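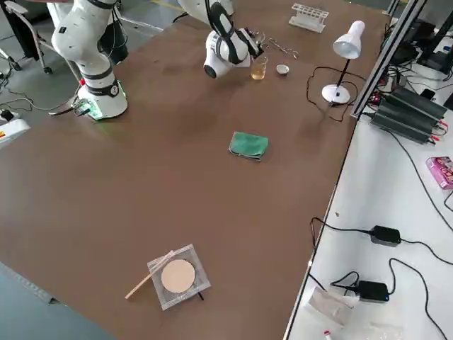
**Two arms, one bench: the Gumede Street workshop goes for glassware**

If you've dropped by the shared workshop on Gumede Street since September, you've probably been roped into holding a cable for Thulani Hendricks. I certainly have! He and Sizwe Van Wyk are teaching a pair of robot arms to set up and clear away a small chemistry bench, and they've finally given the thing a name - Merkine, after the village where Sizwe spent one very rainy summer.

The job sounds easy until you watch it. Pick up a beaker, put it somewhere sensible, go back for the evaporating dish, don't knock anything over. The beaker went fine on my visit. The dish is the troublemaker, being shallow and round with not much for a gripper to hold on to, and Thulani has rewritten that one move 11 times (he keeps a tally on the wall by the kettle). Sizwe thinks they should let the arm use the tongs instead. Thulani thinks that's asking one clumsy thing to hold another clumsy thing. They were still arguing when I left at 9 in the evening.

Their best run so far got through 38 pickups before something slipped. The goal is 92, a number they picked because it's Sizwe's old house number, and I couldn't get a better explanation out of either of them.

Most of the control code is their own, written at Thulani's kitchen table in Irkmont and then mostly thrown out once it met the real arms. They're calling the software Lonus and plan to share it with other workshop members once the setup notes are readable - Sizwe's current draft is 15 pages and I got lost on the second.

If you want to see the arms moving, come by after 6, when the two of them are usually in. Bring your own mug, and please ask before you lean on the table.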